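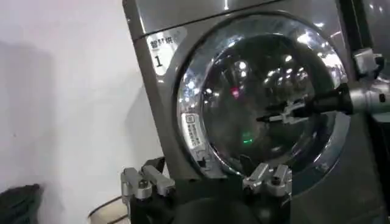
4.2 Running the Laundry Task

The Landum controller can attempt a wash load with an operator present. It isn't approved for unattended use. In site trials, 1,562 of 1,581 door openings were completed, but sorting and folding remain manual work. Glass that mirrors ceiling lights, as a dark domed door does, can mislead the door finder, and the machine label (a large "1" on a white ground) is the preferred reference mark.

1. Clear the floor in front of the washer-dryer.
2. Dim any lights that reflect in the door glass.
3. Select Laundry, then Locate Door. Wait for three tones.
4. Confirm the machine number on the screen.
5. Press Start. Keep one hand near the stop button until the door is fully open.

Note: Allow 40 seconds for each attempt. After 3 failed attempts the controller returns both arms to rest.

CAUTION: Do not reach between the grippers and the door while the task is active.

Small items such as socks are often missed. Check the drum by hand before closing the door. Report repeated faults to Sarla Joshi, Tement Support.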